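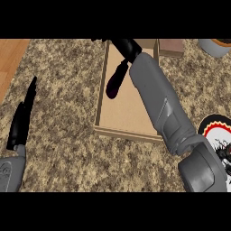
*Figure 4. Right arm over the cardboard tray, left gripper waiting off to the side (simulator view).*

## 4.3 When the right arm stalls over the tray

I lost most of an afternoon to this one, so I'm writing it up while it's fresh. You start the tray task in the simulator, the right arm reaches out nicely, and then it just hangs there over the cardboard. No error on screen. If you wait 60 seconds the Kedby controller finally gives up and logs fault 121, "path blocked."

The path wasn't blocked in any of my runs! What I had was a bad collision shape on the tray wall. The tray looks fine when you render it, but the invisible shape the planner uses was much taller than the wall you see, and the forearm kept bumping into it.

To clear it:

1. Pause the run. Don't hit Reset yet -- Reset wipes the fault log and you'll want that.
2. Open the log and look for fault 121. If you've got a different number, go to section 4.5.
3. Switch on **Show collision shapes** in the View menu. Compare the tray walls with the shapes drawn over them.
4. If the shapes stick up past the walls, open the tray's settings and change **Fit** from Box to Mesh.
5. Save the layout under a new name. (Please. Miloslav Sokol and I overwrote each other's layouts twice.)
6. Now press Reset, and let both arms go all the way home.
7. Run the task again at 16 percent speed and watch the right wall as the arm crosses it.

**Note:** Mesh fit makes the planner slower. On my machine it's a small wait at the start of each run, and I can live with that. If you can't, keep Box and lower the height by hand.

**Caution:** Never clear fault 121 by turning collision checks off. It works great in the simulator, which is exactly the trouble, because that setting gets saved with the layout. Francine Gauthier loaded one of mine onto the real Cormier arm and it drove a finger straight into the bench. She had her hand on the stop button, thank goodness, but we still had to replace the finger.

**Before you move a layout to real hardware:** check that **Collision checks** says On, clear everyone out of the arm's reach, and do the first run slow, with one person on the stop button the whole time.

If the fault comes back after all that, send the log to Garnet Chisholm along with your layout file. The last 1,000 lines are plenty.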